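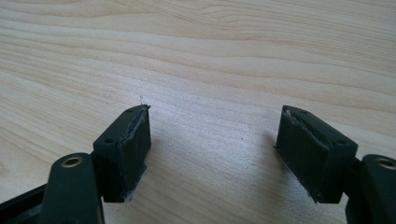
Sports Analysis, Unit 6: Form, Momentum and Title Talk
Handout for the May session
Vusumuzi Mathebula

Before you come in, read the match pack on Adudside and write down what you think their last five results tell you. Keep the sheet. We'll go back to it at the end, and some of you won't enjoy that.

1. What people mean by "form"

Usually they mean results over the last five or six games. Why five? I have asked a fair number of coaches and reporters and never had a good answer. Five fits neatly in a table column. Take Adudside's run in the pack: four wins and a draw, and the local preview called them "unstoppable." Three of those wins came against teams in the bottom four, and one was settled by a penalty in minute 90. Move the window to eight games and they have three losses. Same team, same players.

If a claim about form falls apart when you shift the window by three games, treat it as a claim about the window.

2. The big win problem

A heavy win over a strong rival gets remembered for weeks. In the league table it is worth three points, the same as a scrappy 1-0 against Boiko in the rain. Pundits say a big win "sends a message." Ask who received it. Zistberg beat the champions 4-0 in the fall and took two points from their next four games, so whatever the message was, the next four opponents seem to have missed it.

I'm not saying confidence is a myth. Players talk about it too often for me to wave it away. But most of the evidence we get is players explaining a win after they've won it, and I'd like to see somebody predict it first.

3. Small numbers

The Tratum file covers 2,285 league matches. Pull out only the teams that had just won by three or more and you lose most of the file. Pull out those that then played away against a top-half side and you are left with 57. People will quote you a percentage from those 57 games as if it came down a mountain on a stone tablet. Move four results the other way and see what happens to it.

Also check whether home games are mixed in. They often are.

4. Words to watch

"Statement win." "Bottled it." "They know how to win." Each of these is handed out after the final whistle. A team that drops points in the spring bottled it; a team that drops the same points in the fall is "finding its feet."

For next time

Pick one preview article from any league. Underline every claim that could be checked, then check two of them, using at least 30 matches where you can get them. If you can't, say so in your write-up - I'd sooner read that than a confident guess. One page, typed, with your sources listed. Bring the Adudside sheet too.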